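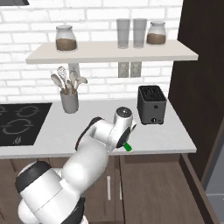 Toaster on the pale worktop

Forum > Home and Kitchen > Worktops and sinks
Marble worktop: keep, repair or replace?

lemon_by_the_sink
Joined: December
Posts: 14

Good evening to all. I am writing in English, which is my third language, so please forgive me if some words are not correct.

We moved to Lurketville in the spring and the kitchen came with a marble worktop over brown wooden cupboards. It was the thing I liked most when we viewed the flat. Now I like it less. Beside the sink there are dull marks which I can feel with my finger, and I am quite sure they come from lemon juice and vinegar. I wiped the juice after maybe one minute and it was already too late.

I have asked for two prices. The stone yard Tomaszewski would come to the flat, grind and polish the whole top and seal it, for 1344. A new top from Emik, the laminate with the stone pattern, would be 723 with the fitting included. I was expecting that the repair would be the cheap option and the new one the expensive option, so now I am confused.

My husband says to leave it as it is. What would you do?

oldgrout
Posts: 3596

Your husband is right. Marble gets marks. In every bakery and old café where I have worked, the marble was full of marks and people said how beautiful it was. If you polish it now, you will have the first new mark before the invoice arrives.

Do ask the stone yard whether they would give you a honed finish, meaning matt. On a matt surface the acid marks are much harder to see. It is usually also cheaper, as they can stop earlier.

lemon_by_the_sink

Thank you, I did not know the word "honed". The man on the telephone spoke only about polishing. I will ask.

two_coats_minimum
Posts: 212

I don't agree with oldgrout, sorry. A café is a café. In a flat which you may sell one day, a buyer looks at the worktop and sees damage, and then he asks for 2000 less. I would have it polished and sealed properly, and after that use a board for everything.

I use the Wakik sealer, twice per year. Put it on in the evening, wait for the time which is written on the tin, wipe the rest away with a dry cloth, and don't touch it until the morning.

oldgrout

The sealer does nothing against lemon. This is a mistake that I read here every month. Sealer slows down the things that soak into the stone, such as oil, wine, coffee and beetroot. Acid does not soak in, it eats the surface, and the sealer is inside the stone and not on top of it. By all means seal it, but please don't tell people that they can then cut limes on it.

two_coats_minimum

I did not write that they can cut limes on it. I wrote to use a board.

oldgrout

Fair enough. You did.

windowsill_basil
Posts: 88

May I add something from the other side? We took out our stone and put in Emik laminate, a different pattern from the one you mention. I have not regretted it in the daily life. I put down a glass and I don't think about it.

But there are two things which I would tell you before you order.

First, the joint in the corner. Ours was filled well, and even so the water found a way in beside the sink, and the edge became thick like a wet book. Ask the fitter where the joint will be, and if it is near the sink, ask for another place.

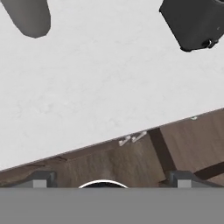 Second, hot pans. With stone I was lazy and put the pan down anywhere. With laminate I did it one time, and now there is a bowl of onions standing on that place for ever. Buy two good trivets on the same day as the worktop.

I must also say that the colour in the shop is not the colour at home. Borrow the sample and look at it at breakfast and again with the lamps on. Ours looked cream in the shop and in our kitchen it is nearly pink.

lemon_by_the_sink

This is very useful, especially the corner. Our sink is only a hand's width from the corner, so I don't see where else the joint could be.

I have now spoken with the yard again. Honed is possible, but the price is the same. They say that the work is in bringing the machine up and covering the cupboards, and the finish makes no difference for them. They also advised me to try a polishing powder for marble on one small mark first.

oldgrout

The same price for honed is a bit cheeky in my opinion, but the advice about the powder is good. Choose a mark at the back. Use a damp cloth and small circles, and be patient. If you have a shiny top and the mark is shallow, it may be enough. If you can feel the mark with your nail, the powder will probably only make it a little better.

cutting_corner
Posts: 41

I am reading with interest, as we have nearly the same question. One point is still missing: knives. Everybody speaks about lemon, but cutting straight on stone is bad for both sides. The stone gets fine scratches, and the edge of the knife is gone after one onion. On laminate it is worse for the worktop, the cut goes through the pattern and stays there. So whichever you take, the board must be large enough that you really use it. Ours was too small for years, and half of the cabbage was always next to it.

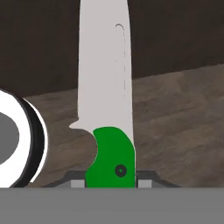
Kitchen knife, green handle

For the board I would take wood, with a damp cloth under it so that it doesn't walk away from you. Glass boards are as bad as the stone itself, I don't understand why they are sold.

two_coats_minimum

Agreed about glass boards. Plastic is fine too, and it can go in the dishwasher.

cutting_corner

Plastic is fine until it is full of grooves, then it never becomes clean. But this is another thread, and I think we had it already.

lemon_by_the_sink

A short report. I tried the powder on two marks at the back. One is gone — I had to look for it with a torch. The other one is still there, although softer. It took me the whole evening and my arm is complaining.

For now we keep the marble. I have bought a big wooden board and a tray for the vinegar and oil bottles. If we still have money in the autumn I will ask a second yard for the honed finish, and I will write here what they answer.

oldgrout

Good decision. Put a coaster under the washing-up liquid too, some of them contain citric acid.

lemon_by_the_sink

I have just read the label. It does. Thank you!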